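Why Is It Colder Up a Mountain?

You would think a mountaintop would be warmer. It's closer to the sun, right? Sorry. The sun is so far away that your climb doesn't impress it. 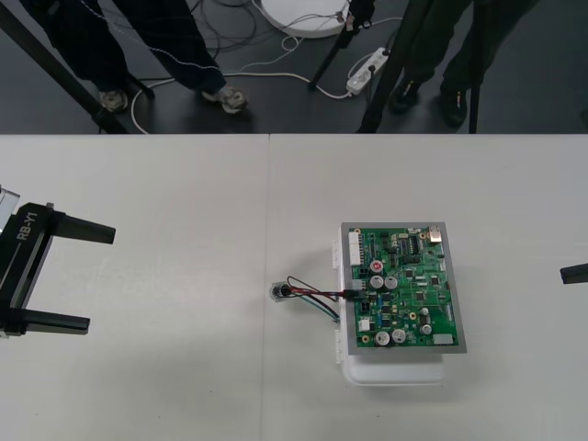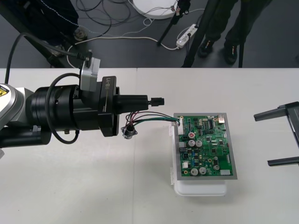 A black gripper over a white table, in both pictures.

Sunlight mostly warms the ground, and the ground warms the air sitting on it. Air that rises spreads out, and spreading out cools it. So you can leave the village of Orkdale in a T-shirt and reach the top of the hill wishing you'd listened to your grandmother about the hat.

High up, rain may fall as snow. Visitors travel for hours to stand in it, then complain about their feet.

Comments

Yesenia Nava: My son wore shorts anyway.

Macario Cuevas: Does this work on small hills? Ours is 80 feet.

Halina Głowacki: A tiny bit, Macario. Bring a tiny hat.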